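**Hilo: aprender gaélico escocés a los cincuenta y tantos, desde Valladolid**

1/ Empecé en abril, con un cuaderno y con poca vergüenza. El español es mi tercera lengua, así que el gaélico es la cuarta o la quinta, depende de cómo se cuenta el ruso que ya olvidé.

2/ Mi profesora se llama Annag Sutherland y da la clase por pantalla, los miércoles. Somos pocos: Kwesi Dogbe desde Bilbao, Sheena Lindsay y yo. Sheena ya lo oía a su abuela y tiene ventaja en la pronunciación.

3/ Lo primero que me costó: no existe el verbo "tener". Las cosas están "en" uno. *Tha leabhar agam*, "hay un libro en mí". Me gusta mucho esta manera de poseer poco.

4/ Lo segundo: la palabra cambia por delante. *Màthair* es madre, *mo mhàthair* es mi madre, y la eme suena como uve. En el diccionario busqué veinte minutos por la letra equivocada.

5/ Mi meta es aprender 200 palabras antes de Navidad. Tengo 80 seguras y otras que van y vienen - sobre todo se van.

6/ Método de Annag: nombrar cada día lo que uno tiene delante, en voz alta y sin traducir.
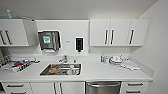
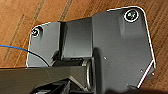
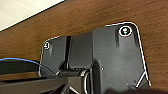
7/ Los colores son el capítulo que más disfruto, porque el gaélico los reparte de otra forma. *Gorm* es azul, pero también puede ser el verde de la hierba. *Glas* es gris, y a veces verde. Para practicar digo *geal* por los armarios blancos de la cocina, y *donn* por la madera marrón. Con el gris oscuro dudo todavía: Kwesi propone *dubh-ghlas* y a mí me suena bien, pero esperaré a la profesora.

8/ Si alguien conoce un libro de lecturas muy fáciles, con audio, lo agradezco. El que compré empieza en la página 24 con un poema sobre un naufragio y no pasé de la segunda estrofa.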